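Storing paperbacks upright or flat?

mesfin_a
Posted August 31, 2019
We moved to a smaller place in Wirkcombe and I have up to 200 paperbacks still in boxes. The new shelves are shallow and some of the taller books stick out past the front. Is it bad for them to lie flat in stacks, or should I get more shelves and stand them up?

Tekby
Flat is fine if the stacks are short. I keep mine to 7 high. The trouble starts when you want the one on the bottom and yank it out.

lacson66
I disagree with flat for anything you read often. Covers get scuffed and the bottom ones pick up a curl. Upright, snug, same heights together. Leaning is what ruins spines.

Tekby
I've had stacks in a hall closet for years with no curl. Depends on humidity more than anything.

lacson66
Maybe so. My closet is on an outside wall and I lost a whole run of mysteries to it.

frizk
What about the boxes themselves? If they are going to sit until October anyway, put them on a pallet or some boards and keep them off the concrete. Pack spine down, never spine up.

mesfin_a
They're in the spare room on carpet, so no concrete. I think I'll stand up the ones we read and stack the rest.

Aud_N
For the handful you're reading now, try a desk file organizer with dividers. A single book can't slide far in a narrow slot. Plastic is fine, just wipe it down once in a while.

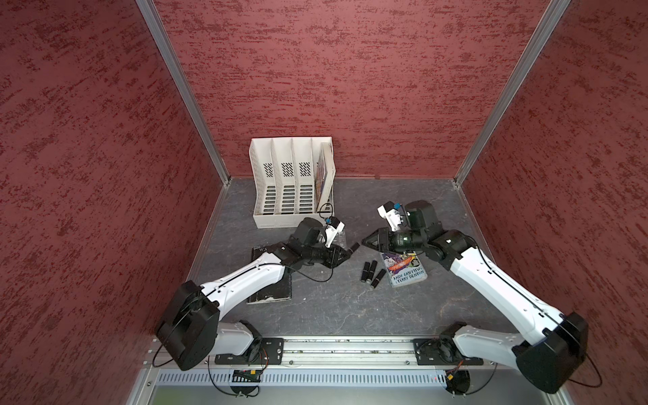 White organizer with four upright slots, one book in the right-hand slot

lacson66
That book is leaning, though. Same problem as a half-empty shelf.

Aud_N
For a week or two it makes no difference. I wouldn't leave one like that all winter.

Tekby
Agree with Aud on that. Mesfin, measure the tall ones before you buy anything - mine were too deep for the first set of shelves I got.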